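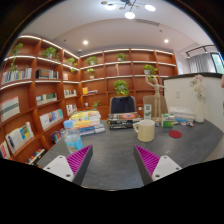 The Round Room, in November

I've been promising a page about my study for ages, and Parvathi Chowdary finally wore me down by asking about the shelves three times in one week (hi, Parvathi!). So here we go. It's a gallery page in the loosest sense, because there's exactly one picture so far and I have a lot to say about it. More when the light gets better and I've cleaned the window.

The shelves

The shelves are why we took the house. They go all the way around one side of the room in a big curve, reddish-brown wood, and in the late afternoon the whole wall goes the color of strong tea. Ingvar Egilsson came over from Flastholm to do them and he was here 30 days, sleeping on our couch and eating an unbelievable amount of toast. Curved shelves are a pain, he told me, and then he told me again every morning. I've got 700 books in the house according to the moving company, and I'm still finding boxes of them in the garage.

The desk

Dark gray, and bigger than I thought it would be when I ordered it. It's a Ronberg, the one with the plain top. I went back and forth on the color for weeks – I had a lighter one in my cart and everything – and I'm so glad I went dark, because it lets the wood do the talking. It does show every speck of dust. I wipe it down on Monday and by lunchtime you can write your name on it.

The mug

Cream ceramic, handle to the left because I'm left-handed and that's where it lands. Malathi Chettiar made it in her Avon Street class and was going to throw it out over a wobble in the base that I can't even feel. Mine now! The red coaster has a perfectly good spot over on the right and I forget to use it pretty much every day.

The water bottle

I'm trying to drink more water. Light blue cap, blue label, always somewhere between full and empty. I fill it up when I sit down, and it's still going strong at dinner.

The tall stack

Yellow, orange, white, blue – books and magazines all mixed together, over by the left edge. It's the to-read pile, and it has been the to-read pile since we moved in. I take from the top and add to the top, so whatever's at the bottom may as well be part of the desk. Saranya Suvarna keeps lending me magazines, which doesn't help.

The dark stack

These are the ones I'm really using. The one on top with the orange and red circles on the cover is my favorite thing to look at when I'm stuck on a paragraph. They sit in the middle of the desk, right in front of the black chair, and I end up shoving them over to one side when I need to write by hand.

The mannequin

Everybody goes straight for the mannequin. He's a wooden artist's figure and his name is Mathias. I bought him back when I was going to learn to draw people (I drew two, both bad). Whoever visits gets to pose him, that's the house rule, and he stays that way until the next person comes along. Right now it's arms straight up over his head, courtesy of Joar Kristiansen, who says he's just won a race. I think he looks more like he's on a roller coaster.

The boxes

The cardboard box next to him is waiting for me to decide about it. The little green-and-white carton in front has a leaf on it that I like a lot, and there's another small green-and-white box beside Mathias, so I guess I have a type. I keep meaning to get a tray for the small stuff that collects over there.

The papers

White papers and booklets, stacked up against the wall toward the back. My rule is that the stack can't get taller than the vase. So far so good.

The flowers

Pale pink and white, in the tall white vase. I like having flowers in here most once it starts getting dark early. The vase was my grandmother's and it weighs a ton, so it stays put even with a big bunch in it.

Next up will be the reading corner, if I can agree with myself on a lamp. I've got 5 saved and I don't love any of them.

Contact: PO Box 1484 | © The Round Room, all words and pictures mine | Back to top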